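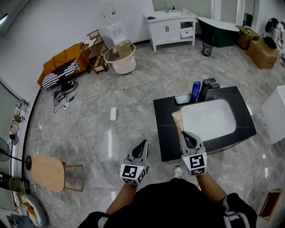 Why does a papier-mâché mask get hard when it dries?

The water in the paste evaporates, and the starch left behind joins the paper fibers together into one stiff sheet.

Papier-mâché is a French term that means "chewed paper." No chewing is involved. It is a way of making a hard, light object from paper and paste, and it is one of the oldest ways to make a costume mask at home. This page explains what the paper does, what the paste does, and why the order of the steps matters.

What paper is made of

Paper is a flat mat of very thin plant fibers. Most of them come from wood. Each fiber is made of a material called cellulose. If you tear a sheet of newspaper and look at the torn edge with a magnifying glass, you will see the fibers sticking out like short hairs.

Cellulose holds on to water easily. When paper gets wet, water moves in between the fibers and they loosen. Wet paper is weak, but it also bends around curves that dry paper cannot follow without creasing. A mask maker needs that. A nose, a chin and a pair of eyebrows are all curves.

Newspaper works well for masks. It is thin and it soaks up paste fast. Glossy magazine paper has a smooth coating that slows the paste down, so strips of it tend to slide and peel.

Tearing and cutting

Tear the strips; do not cut them. A cut edge is sharp and straight, and it leaves a small step on the surface of the mask. A torn edge is thin and fuzzy. The loose fibers lie down flat and mix with the fibers of the next strip.

Newspaper tears straight in one direction and crooked in the other. This is called the grain. While the paper was being made, more of the fibers lined up along the direction in which the machine was moving. A tear that follows the fibers goes straight. A tear that crosses them wanders. Try both ways on a spare sheet and use the straight way for your strips.

What the paste does

Flour contains starch. Starch comes in tiny grains, much too small to see one at a time. In cold water the grains stay mostly whole. When the water is heated, the grains take in water, swell and burst open, and the mixture turns thick. Scientists call this gelatinization. Gravy gets thick in the same way.

The recipe on the Clikis craft pages is:

Flour, 100 milliliters
Cold water, 400 milliliters
Salt, one teaspoon

Stir the flour into a little of the cold water until there are no lumps. Add the rest of the water and the salt. An adult should then heat the mixture gently, stirring the whole time, until it is thick enough to coat a spoon. Let it cool completely before you put your hands in it.

The salt slows down mold. It does not stop mold forever. A mask that stays damp inside can still go moldy, even with salt in the paste.

Anyone with a wheat allergy should not use flour paste. White school glue thinned with water can be used instead. It contains a type of plastic in place of starch, and it does not need heating.

Building the layers

Every mask needs a form, which is the shape underneath. A balloon blown up until it is 23 centimeters long is a good form for half a face. Rub a thin coat of petroleum jelly on it first. Paste does not stick well to grease, and the mask will come off more easily. Do not use a rubber balloon if anyone in the group is allergic to latex; a plastic bowl turned upside down will do.

Dip a strip, pull it between two fingers to remove the extra paste, and lay it on the form. The next strip should overlap the first. Cover the front of the form this way. That is one layer.

Lay the second layer so that its strips cross the first ones. Paper is stronger along the grain than across it. When the layers cross, the weak direction of one is covered by the strong direction of the other. Plywood is built on the same idea, with thin sheets of wood.

Step 3 in the Prurnero mask pattern says to stop after the third layer and let the mask dry. Four or five layers can be used for a mask that will be worn often, but they should not all go on in one session.

Drying

Drying is the slow part. Water can leave only from a surface that touches air. The outside dries first, and water from the inside has to travel out through the paper. Each extra layer makes that trip longer.

Moving air helps. A mask near a fan dries faster than one in a closed cupboard. Strong heat can cause trouble: the outside shrinks before the inside does, and the mask warps. It can also make the air in the balloon expand until the balloon pops.

To test a mask, touch it to the inside of your wrist. If it feels cool, water is still evaporating from it. A dry mask feels the same as the air in the room and makes a clicking sound when tapped with a fingernail.

Eye holes, paint and string

Ask an adult to cut the eye holes after the mask is dry. Wet paper drags under the blade. Make the holes large. A mask hides part of what is beside you, so take it off for stairs and for crossing streets.

Acrylic paint is a good choice. When it dries it forms a thin plastic film. Poster paint can dissolve again if it rains.

Words used on this page

Cellulose: the material plant fibers are made of.
Evaporate: to change from a liquid into a gas.
Form: the shape a mask is built on.
Gelatinization: the swelling and bursting of starch grains in hot water.
Grain: the direction in which most of the fibers in paper lie.

Text by Nives Valentini. Last checked Oct 18, 2018.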